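11/29/25
By the Flodville Wildlife Talks desk

Opening. Wait for the coats to come off. Say good afternoon. Ask who has seen a river otter in Flodville. Hands will go up. Ask who has seen one that wasn't a muskrat. Most of the hands will go down, and the ones that stay up belong to people I want to talk to at the break.

For a long time the answer here was no otters at all. The old trappers' ledgers have them along the whole creek, then fewer, then a page where somebody wrote "none" and went on to list raccoons. After that, nothing but rumors and one very wet dachshund, reported twice.

Then this past April a fisherman found a pile of fish scales and crayfish shell on a flat rock below the Grilum bridge. He did what any sensible person would do and brought it to us in a sandwich bag. (Pause. Somebody will groan. Let them.)

Explain latrines. Otters use the same spots over and over, usually a point of land or a big log, and other otters stop by to read the news. If you want to know whether you have otters, don't look for otters. Look for the bathroom. Smell is fishy, a bit sweet. Opinions differ on the sweet.
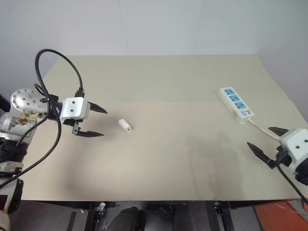 Tabletop and power strip, with a gripper on the left arm.

Tracks. Five toes, webbing doesn't always show, and in snow you get the slide - a long smooth trough with prints at each end. A muskrat drags its tail and leaves a thin line. A mink is a much smaller animal with a much higher opinion of itself. Pass the plaster casts down the left side of the room first, as the right side kept them last year.

The trail cameras. We put out 2, one at the bridge and one at the old beaver dam we call Kivi, for reasons that predate me. The first month gave us roughly 981 pictures. Most were of a branch. Don't apologize for the branch, it gets a laugh. Then click ahead to the night shot with the two sets of eyes and stop talking for a bit.

If asked whether it was a pair: we don't know. You can't sex an otter from its eyeshine, though a gentleman at the library talk was sure he could.

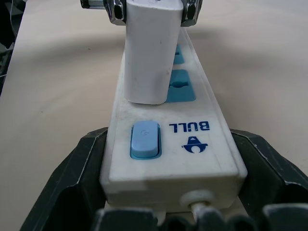
Off-white power strip held between black gripper fingers.

Where did they come from? Best guess is the Flosterico marsh, downstream and over the county line. Otters travel. A young male looking for a place of his own will go many miles along a creek and cut across dry land if the creek takes too long. No one released them here, whatever you heard at the feed store. If somebody stands up and says the state dropped them from a helicopter, thank him and take the next question.

Trout. This will come up, so bring it up first. Yes, they eat fish. They mostly eat the slow ones, and in our creek the slow ones are suckers and chubs. They are also very fond of crayfish. A stocked farm pond is another story - to an otter that's a buffet with a lawn. Pond owners should see me about fencing and should not see me about anything else they have in mind. 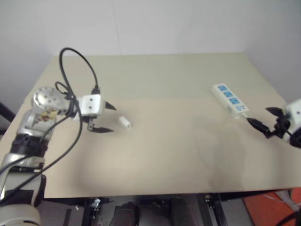 What to do if you find sign

Write down where and when. Take a picture with something next to it for size, a key or a glove. Leave it where it is. I can't stress this enough after the sandwich bag. Keep the dog on a leash, stay 100 feet back from any den, and don't post the exact spot online, where it will be visited by everyone with a kayak.

Report sheets are by the door. There's a box for "how sure are you," and you're allowed to check the low one.

Questions, then cookies. If time runs short, skip the part on river otters versus sea otters, unless somebody asks why ours don't float on their backs holding hands. Somebody will ask.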